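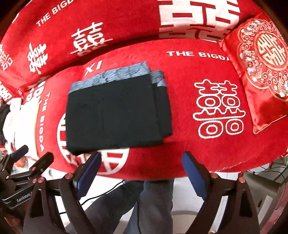 Bilal Qaisi看完上一页的记录后认为,湿摩擦掉色不该先怪染料,应该先查皂洗。他的原话是,浮色没洗净,后面加多少固色剂都是盖住,放一阵子又会出来。这条意见记在前面,今天的安排按它改过。

2023年4月29日
题目:深色织物与浅色、红色面料接触时的摩擦沾色
执行:Samer Srour 复核:Imad Tarawneh

背景。Kanaan反映,深色棉裤料与家具面料长时间接触后,面料上有灰色沾痕,浅色印花部位最明显。对方没有寄回沾污的面料,只寄了同批裤料的余布,因此下面的结果只能说明裤料的掉色倾向,不能直接推断现场沾污的程度。另外,对方的信里把沾色和变色混着写,Imad已去信请他们分开描述,还没有回音。

试样。余布按经向、纬向分别裁条,避开布边和折痕。折痕处起毛较重,上次误取过一条,结果偏低,那一条的数据作废,不并入本次。试样在标准大气下调湿过夜。摩擦白布换了新的一包,旧的一包受过潮,已在袋上写明,留作练习用。

仪器。Grutard摩擦仪,圆形摩擦头。开机时计数器读数2,866,照抄,没有清零。摩擦头的弹簧圈有点松,白布容易在行程末端滑移,用钳子收紧后正常。垂直压力用砝码核过,没有偏差。水平台面靠墙一侧略低,垫了一片薄纸板,以后应调地脚,不要一直垫着。

干摩擦。经向、纬向都是4级。白布上只有很淡的灰影,边缘无深圈。两人分别评级,结论一致,不再重复。

湿摩擦。白布浸水后用轧辊控制带液率,称重合格才上机。经向2级,纬向2级。沾色呈中间深、两端浅的椭圆形,带少量黑色短纤维。评级前用胶带轻轻粘掉松散的纤维,粘之前和粘之后各看了一遍,级别没有变化,说明主要是染料转移,纤维脱落只占很小一部分。

皂洗对照。按Bilal的意见,取同批余布补做一次高温皂洗,清水洗至洗液无色,晾干后重新调湿。第一道洗液颜色很深,接近墨汁稀释后的灰蓝色,第二道明显变淡。补洗后湿摩擦有改善,但评级时日光灯箱的灯管闪了几次,Imad不同意在这种光源下定级,所以级别暂空。灯管已换,预热后再评。补洗过的白布夹在本页后面,用黑卡纸遮光。

固色剂对照。Povik固色剂按说明书用量浸轧,烘干后手感稍硬,布面颜色略偏红。未经补洗、直接固色的那条,刚出烘箱时湿摩擦看上去不错,但这一类样品要放置后复测才有意义。Bilal担心的正是这种情况。已装入密封袋,袋上写明处理方法和烘干温度,不与其他试样同放。

接触迁移。摩擦仪的行程短,速度快,和坐压时的情形差别较大。另做了静压试验:裤料正面朝下,压在Gandura红色绒面料上,中间不夹滤纸,上面加玻璃板和砝码,放入恒温箱。一组用蒸馏水润湿,一组用人工汗液润湿,一组干放。取出后先晾平,再顺绒毛方向刷一遍。红色底上很难看出灰色转移,肉眼评级基本无效,需要同时放一块同样组织的白绒作陪衬。这个问题开始前就该想到。红底的沾污可以试用分光测色,但绒毛倒向会影响读数,每次测量前必须用同一把刷子、同一方向刷齐,并在夹具上画好方向线。

Walid Sleiman路过时提出,客户说的灰痕也可能是灰尘和皮脂混合后的普通污迹,与染料无关。这个可能目前排除不了。可以用溶剂棉签在沾痕处点擦,看棉签上是否带出染料颜色,前提是拿到沾污的实物。请Kanaan补寄一小块,连同未沾污的相邻部位一起剪下,分袋装。

反方向的沾色也要看。红色面料本身湿摩擦如何,供应资料上没有写。静压试验中白色棉贴衬的背面有一点粉红,在汗液组里看得到,蒸馏水组里看不到。还没有正式评级,只作记录。如果红色面料自己也掉色,给Kanaan的答复就要改写,不能只谈裤料。

疑问。
干摩擦和湿摩擦差得这么大,单用皂洗不足能否解释?Jihad Daher翻了去年October的染缸记录,那批布染后水洗的溢流时间比工艺单短,但记录上有涂改,签名也看不清。染厂要再确认一次。
烘干温度对Povik的影响没有单独做过。现有数据都混了布面厚度的因素。

待办。
灯箱预热后补评皂洗样,由Imad定级,Samer旁看。
固色样放置后复测湿摩擦,袋子不要提前打开。
静压试验加白绒陪衬重做,汗液现配现用,剩的那瓶已有絮状物,倒掉。
Grutard的弹簧圈订备件。
轧辊左端出液偏多,用完后把橡胶面擦干再合上。

补记:Samer的称重记录写在散页上,已粘到本页背面,粘贴处由两人签字跨页。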